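Re: Kundel bin-picking kit, anyone tried it? 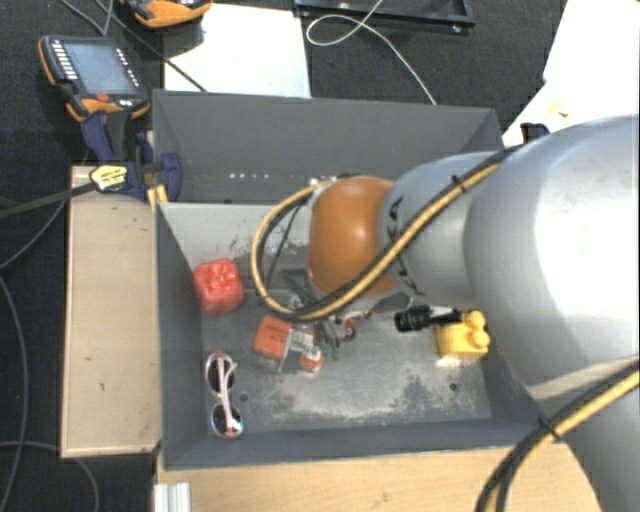 So we've had the Kundel kit on trial for two weeks now and I'm pretty happy! Setup was easy (the manual is awful, skip to page 7), and support wrote back the same afternoon. The price is what hurts: 3,488 with the software, 2,134 without.

Arne Vogler wrote:

> Is it any good on mixed stuff? Cokden quoted us too, but I'd love to hear from a user first.

Mixed stuff is all we give it, Arne. Come try it in April!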